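Kusuma Coatings Releases Jilora 32 Abrasion-Resistant Coating for Reusable Bins and Trays

PLEMBERG, March 13, 2023 – Kusuma Coatings today announced general availability of Jilora 32, a two-part waterborne polyurethane coating for the inner surfaces of reusable bins, sorting trays and transfer chutes. The product replaces Jilora 20, which will be sold until current stock is used up.

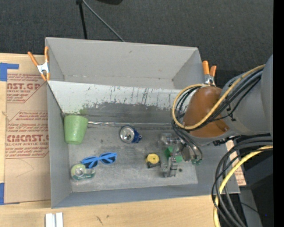

Background

Light-colored coatings are often specified for bin interiors so that small parts and debris can be seen against them. Sloped surfaces take most of the wear. Parts slide down the slope, strike the seam at the bottom and are dragged back over the same area when they are picked out. Scratches come first, followed by chipping, and the coating is then lost from the lower part of the slope upward.

Customers who used the earlier product told Kusuma that repair took too long. Jilora 20 had to be stripped to the base material before recoating. Jilora 32 can be applied over sound existing coating after light sanding, and only the worn areas need to be taken back fully.

"Most of the requests we received were about recoating time," said Larasati Mandagi, product manager for industrial coatings at Kusuma. "A bin that is out of use for three days has to be covered by a spare. The new hardener brings that down to one overnight cure in a normal workshop."

Technical Summary

Type: two-part waterborne polyurethane
Finish: satin
Colors: white, light gray, safety yellow
Approved base materials: mild steel, 316 stainless steel, aluminum, ABS
Dry film thickness: 300 microns, applied in three coats
Application: brush, short-nap roller or airless spray
Working time after mixing: 40 minutes at 70 degrees F
Pack sizes: 32 fluid ounces and 1 gallon

Polyethylene and polypropylene bins are not approved at this time. Adhesion on both materials was below the company's limit without flame treatment, and Kusuma does not recommend flame treatment outside a controlled shop.

Testing

Wear testing was carried out at the company's Skorkia laboratory under the direction of Horácio Vieira. Coated steel panels were set at a fixed slope and exposed to a repeated drop of mixed fasteners. Panels were checked every 300 cycles for scratch depth, edge chipping and exposed base material. The end point was the first exposed metal along the lower edge of the panel.

Panels coated with Jilora 32 reached the end point later than Jilora 20 panels in every test set. The gain was largest on 316 stainless steel and smallest on ABS, where the end point was the first visible break in the coating. Full results, with panel preparation notes, are included in the technical data sheet.

"The lower edge is where we expected failure and where we found it," Vieira said. "The data sheet now asks for a stripe coat along the seam before the first full coat. Panels without the stripe coat were tested as well, and those figures are listed separately."

Maintenance

Coated surfaces may be cleaned with water and a neutral detergent. Solvent wipes should be kept off the coating for the first seven days. Kusuma advises a visual check of slopes and seams at each scheduled cleaning, with touch-up once base material is exposed – earlier on mild steel, where rust can spread under the remaining film.

Availability

Jilora 32 can be ordered now through Kusuma distributors. Orders placed for Jilora 20 since January may be changed to the new product before shipment at no charge. Safety yellow is made to order and has a longer lead time.

About Kusuma Coatings

Kusuma Coatings makes protective coatings for material handling and light industrial equipment. The company has its head office and production plant in Plemberg and a test laboratory in Skorkia.

Media contact: Bayu Pangaribuan, Kusuma Coatings, Plemberg
Technical inquiries: Kartini Menon, Applications Support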